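# The one-cup desk, tried at home

*Things We Were Told to Buy, 7 July 2020*

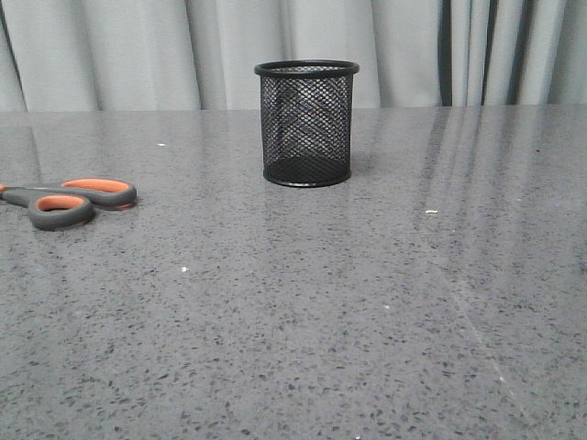 The advice arrived in my inbox three times in one week, from three different people, so I suppose it counts as a movement now. You clear your work surface down to nothing. Then you put back a single container for pens, and whatever doesn't fit in the container leaves the house. Brovell, who sell desk goods and send out a great many emails, call this "the one-cup desk." They would like to sell you the cup.

I did not buy the cup. I have had a black mesh pen holder for years, the kind every office supply closet has a stack of, and I can't see what a ceramic one with a cork foot would do that mine doesn't. Mesh has one honest fault: fine-tipped pens put in point down will find a hole sooner or later, and then you have a dot of ink underneath. Put them in point up and you get ink on your fingers. People have been choosing between these two for as long as I've worked at a desk, and the Brovell leaflet doesn't touch it.

What the leaflet does say is that you should start with the cup empty. Fine. I emptied mine onto a newspaper and went through the lot. There were 50 things in it, or had been, and I wrote them down for this column and felt foolish doing it. Of those, 13 were pens that wrote on the first try. A few more wrote after some scribbling, and I'm told that scribbling is a bad sign and they should go too. The rest was dried-out markers, pencils with no point, a letter opener, two keys I can't place, a straw, some loose staples, and a dental pick I had been looking for since January.

So far the movement is ahead. I'll give it that much. Throwing out dead pens is pleasant and takes no skill.

My trouble starts with the next step. You are supposed to leave the cup empty overnight and in the morning put back only what you "reach for." I reached for scissors. Scissors do not fit well in a pen cup. They go in, but they make it top-heavy, and a light mesh holder with scissors in it will go over if you catch the handle with your sleeve. Then I reached for tape, and tape doesn't go in at all. By lunch I had reached for the stapler, the ruler, a stamp, and the good calculator, and every one of them was in a drawer in another room. I was up and down like a waiter.

Hrefna Dalsgaard, who edits this newsletter and has strong views about clear surfaces, thinks I did it wrong. Her note in the margin of my first draft reads, "The drawer is allowed. You just don't like your drawer." She's right about the drawer. She also works at a counter with a speckled top, and I'd like it on record that a speckled top hides everything. Crumbs, eraser dust, pencil shavings, a staple on its side. You can call a surface clear when it's patterned like gravel and nobody's going to argue with you until they put an elbow on it. Try the same thing on plain white and see how long the calm lasts.

Shine is another matter. Every catalog I get now shows polished stone-look counters used as desks, often with a curtain behind them and nothing on top but a cup. They look very good. Then you try to read a printed page on one with a lamp on and you're tilting your head to get out of the glare. Writing straight onto a hard top is unpleasant too – a ballpoint skates on a single sheet – so you want a pad or a blotter under it, and there goes your bare surface.

Aurelio Toledo wrote in after the last issue to say he had gone all the way with this and kept 2 pens, one black and one blue. He keeps the cup anyway. I asked him why, when a pair of pens could lie on the counter, and he said they roll. That's the first sensible argument for a pen cup I've heard from anyone on either side.

Where I've ended up, for anyone deciding whether to bother:

- Empty the cup and test every pen on scrap paper. Do this even if you do nothing else.
- Keep whatever works and fits without wedging. Spare pens can go in a drawer with a rubber band around them.
- Lay the scissors flat somewhere close by.
- Shake the cup out over the trash and wipe the bottom. Mesh collects gray fluff down where the sides meet the base, and a dry toothbrush gets it out.
- Don't buy a new cup until you've looked behind the old one's fluff.

I'm leaving out the overnight wait. I have tried it and it gave me a sore knee.

Readers who have done the one-cup desk for longer than a month are welcome to write in and tell me I gave up early. Please say what you did with your tape. Next issue Hrefna is taking on cable boxes, and she has already told me she's in favor of them.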